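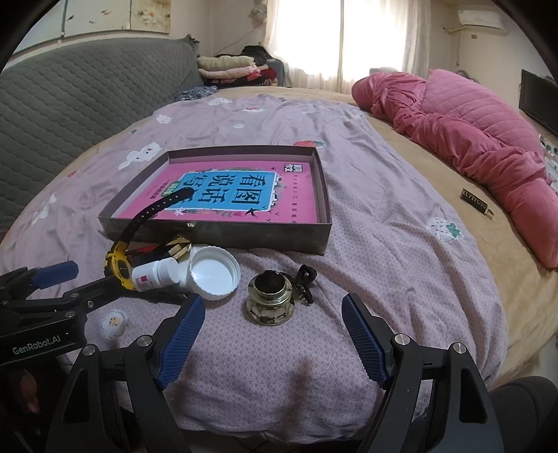
## Harora: one student project, 1,572 recordings, no robot arm yet

The Samness robotics club has entered competitions with wheeled machines for most of its history. Harora, its current project, is about manipulation: picking up small household objects and putting them into a container. Lamisi Nutsugah handles recording and data. Kwesi Antwi handles training and the test bench. They were interviewed together on 6/29/21, in the club room, with a training run going on the machine behind them.

The recordings are made with hand-held grippers, in bedrooms and living rooms. Nutsugah set that rule early.

"We started on a white lab table," she said. "The model learned the table. We moved the same objects onto a bedspread and it went for the pattern."

A typical setup now uses a shallow box lid on a duvet, with a book in it and small items lying near it: a watch, a medicine bottle, a glass jar. Flowers and strawberries printed on the cloth are left in view. Antwi said the printed shapes are useful as false targets, and that he asks for more of them.

Asked which objects cause the most trouble, both gave the same answer, the watch. "A strap has no fixed shape," Antwi said. "It can stand up in an arch, or lean on the edge of the box. You can close on the strap and lift, and the case swings. Or you close on the case and the strap catches the box wall. Both are valid grasps, and the model averages them into one that is not."

Nutsugah's fix was procedural. Operators now grasp the case every time, from the side, and a recording with a strap grasp is marked and set aside. She would not call it a final answer — the club has not tested whether a strap-only set works just as well.

The bottle raised a different question, about caps. With the cap off there are two objects, one of them very small and low against the cloth. "The pads touch the duvet before they touch the cap," she said. "You push down, the fabric dips, and the cap moves with it. We had to slow down the last part of the approach."

The current set has 1,572 recordings. Of these, 314 were rejected at review, most for tracking loss when an operator turned too fast. The target for December is 3,000 accepted. Antwi said he would rather have fewer with better labels. Nutsugah disagreed during the interview and the point was left open.

Review is done in Bisport, a small viewer written by an earlier member of the club. It steps through each recording and stores one of four labels: clean, slip, wrong grasp, lost track. It does not yet handle two grippers in view of each other, and those files are labeled by hand in a spreadsheet.

The arm is the missing part. Amoah, the club's name for its test bench, has a base plate, a power supply and a mount, and is waiting on a wrist joint. Until that is fitted, Antwi checks the model on held-out recordings and compares predicted finger width with the recorded value.

"It tells me if the fingers close at the right time," he said. "It doesn't tell me if the jar falls over."

New members begin with an hour of practice on the book, then the bottle. The watch comes last. Training notes are kept in the project folder under the operator's initials, and Nutsugah asks that they be filled in before the grippers go back on the charger.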